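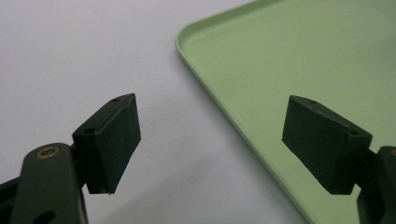

Open day at the Celtstead paper mill, Sun 14 December

I have wanted to get inside the mill at Celtstead ever since I bought a pad of their cream writing paper at a street market, and when they put up a notice for a winter open day I was on the early bus before I'd finished my coffee. It was worth every minute of the ride!

They take you around in groups, and ours was led by Macario Zepeda, who has been making sheets by hand here for years and still gets visibly excited when one comes off the mold clean. We started in the rag room (old cotton shirts, bedsheets, offcuts from a tailor) where everything gets sorted by color and cut down small. The smell is lovely, a bit like an ironing board. From there the rags go into the beater, a big oval tub with a heavy roller that churns them in water until they look like thin oatmeal. It is LOUD. Macario had to shout the whole explanation and I caught maybe half of it, so if I have any of this wrong, blame the beater.

Then the vat room, my favorite by a mile. The vatman dips the mold, lifts it, gives it a little shake forward and a little shake sideways, and there's a sheet. On a good day two people working together can turn out 200 of them. I got to try and made something with a hole in one corner and a lump in the other, and I'm going to frame it anyway.

Upstairs is the drying loft, with shutters along both walls and the sheets hung over ropes. In May, Macario told us, they can leave the shutters wide open and the paper dries beautifully, but in winter it takes a lot longer and they have to keep an eye on the damp. There are 131 steps if you go up and down by the outside stair, according to the boy in front of me, who was very pleased with his counting.

The shop sells seconds by weight, so bring a bag. I came home with a stack of the gray Wurumura, a rough, heavy sheet that drinks up watercolor, and a few of the smoother Solís for letters. Soup and bread in the yard were good and hot, though the line was long by noon.

The last group goes in at three. Wear shoes you don't mind getting wet, the vat room floor is one big puddle.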